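Practice pads: knots loosening and needle flopping over on a wet surface
Asked in Suturing and knot tying. Posted in February by Levente Gulyás

I've been practising interrupted stitches on a synthetic pad and I'm stuck on a couple of things. I've had 11 sessions now and I'm comfortable with the basic movements when everything is dry. When I wet the pad down and put red dye along the cut, my results go backwards.

First problem is the knots. I put down a first throw, it looks snug, and by the time I've set up the second throw the edges have opened again. If I pull harder to make up for it, the edges roll under and the pad puckers. I'm using plain black thread from a training pack. The label came off, so I can't tell you the size or what it's made of.

Second problem is the needle. I pass it through, let go so I can pick it up on the other side, and it either rolls flat or slides back into the pad. Then I'm fishing for the tip in a puddle of pink water and I usually end up grabbing it right at the point. I've blunted two doing that.

The pad is a Pondum, the soft pale one. I pour 200 mL of water over it before starting and top it up when it looks dull. The dye goes on last. It spreads a fair way out from the cut and makes it hard to see where my entry point was, especially once there's thread lying across the top.

Things I've tried: an extra wrap on the first throw (helped a bit), less water (helped the needle, but the thread dragged), and starting at the other end of the cut (no difference).

How do you get the first throw to hold, and where should the needle be when you let go of it? Any tips on keeping the thread out of the way would be good too.

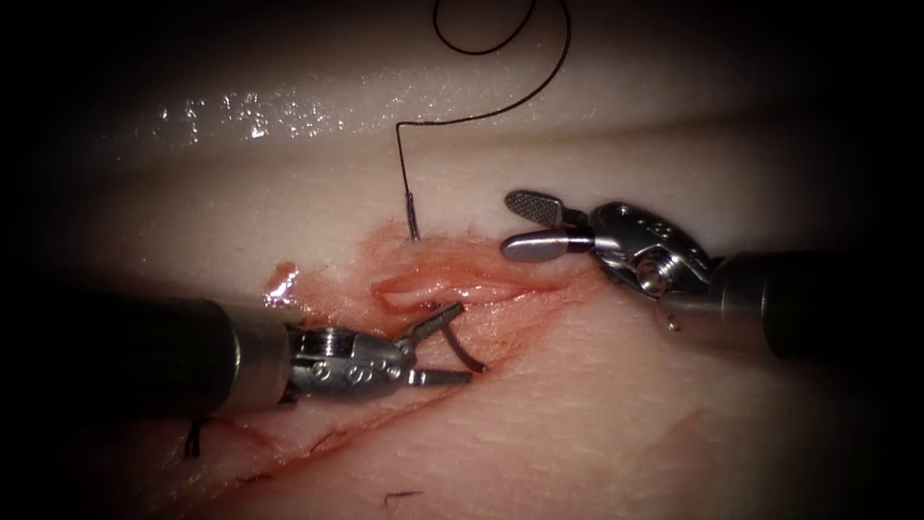 Replies

Lultau
Use less water. You don't need anything like that much. Mine gets a spray bottle and that's it.

For the knot, make sure you're doing square throws. If you wrap the same way twice you get a granny knot and it slips. Wrap over, then wrap under, then over again. If it still slips, try different thread. Some of the cheap training thread is really springy and won't hold whatever you do to it.

Can't help with the needle, mine falls over too.

Gizella Szekeres
I'd keep the water, since your problem is with wet pads and you'll want to get used to them. I'd cut the dye right back, though. A few drops along the cut is plenty. Once it has run out to the sides you lose the line you're trying to close, and blotting it with gauze mostly moves it around. Put it on, wait a minute, blot once, then start.

On the first throw: two wraps, as you've already found, then lay it flat. This is the part people skip. The two ends have to come away from each other across the cut, at right angles to it, and low down near the surface. If you pull upwards, the wraps stack on top of each other and can't grip. Bring the edges together until they just touch and stop there. Puckering means you've gone past that point. Then keep a little tension on both ends while you make the loop for the second throw. A lot of "slipping" is the short end being dropped.

Second throw is a single wrap in the opposite direction. Third is a single wrap back the way you started. With slippery monofilament I'd add one or two more. Lultau is right that some training thread is too springy. Give the strand a gentle stretch between your fingers and the instrument before you start, and it will lose some of the memory from the packet.

For spacing, go in 5 mm from the edge and come out 5 mm from the edge on the other side. On a soft pad you can get away with uneven bites for a while, but the knot will sit crooked and one edge will ride up over the other. Mark the pad with a fine waterproof pen before you wet it if you keep losing your entry point.

Cut the tails once the knot is finished and leave enough to get hold of later. 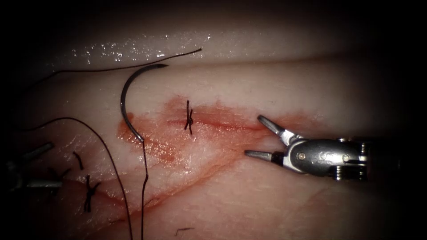 Pick up your offcuts as you go. Short bits of black thread stuck to a wet pad are easy to mistake for a tail, and I've pulled on the wrong piece more than once. I keep a folded square of gauze beside the pad and wipe the scraps onto it. It also gives you somewhere to rest the needle between stitches.

Check your finished knots when the pad has drained. Slide a closed pair of forceps under each one. If it lifts easily with a gap below, the first throw opened before you locked it. If you can't get under it at all and the pad is dented, it's too tight. Write down which ones were which. When I did this I found all my loose ones were at the far end of the cut, where I was reaching and had stopped keeping tension on the short side.

As for the needle, a few things that should help:

Hold it a bit past halfway back from the point, never on the swaged end where the thread joins. That part is the weakest and it will bend or turn in the jaws.

Go in square to the surface. If you come in on a slant you get a shallow path, and there isn't enough pad around the needle to hold it up.

Follow the curve. Turn your wrist and let the arc of the needle do the work. Pushing it straight makes the hole bigger, and a big wet hole is why it slides back.

Don't let go until enough of the point is showing to grip behind it. Then take hold of the body and leave the tip alone. You'll stop blunting them.

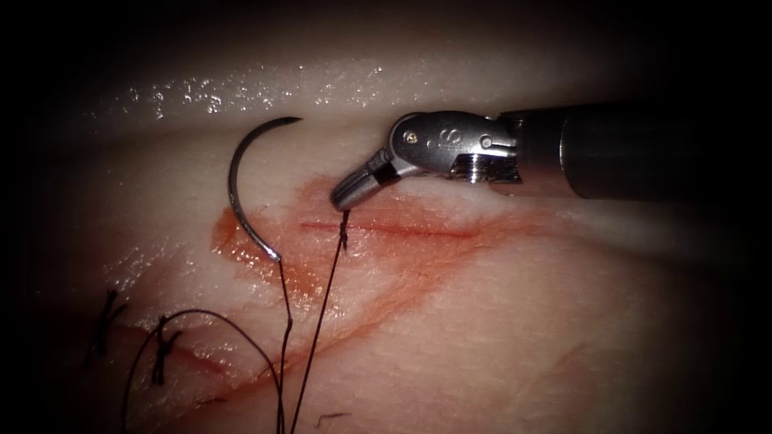
Vomovari Suture Practice Group

Major
Agree with most of Gizella's answer. I'd add a bit on managing the thread, as Levente asked about that and it hasn't come up much.

Before you drive the needle, look at where the strand is lying. Move it off the cut and towards you, away from where the point is going to come out. If it crosses the line you'll eventually put the needle through your own thread, or catch a loop in the next knot. It takes a second to move and a long time to unpick.

Pull the thread through slowly and in the direction the needle came out. If you haul it sideways it cuts into the edge of the hole, and soft pads tear quickly. Watch the strand where it leaves the pad. If you see a kink or a twist there, stop and let it turn back on itself before you tighten anything. A twist pulled down into a knot will keep it from lying flat, and I reckon that's half of what people call slipping.

Also work with a shorter length. Beginners tend to use the whole strand from the packet. Cut it down and you'll have less of it sitting in the wet.

One thing I'd disagree on is the pen marks. They're fine for the first few sessions, but after that I'd do without and check the bites with a ruler at the end.

Levente Gulyás
Thanks all. I dropped the short end every single time, I just hadn't noticed. Tried again tonight with a few drops of dye and a shorter thread, and most of the first row held. Two were still loose, both at the far end. The needle is better too, though I'm still slow picking it up. I'll leave this open for now in case anyone knows how to get the pink out of a Pondum pad.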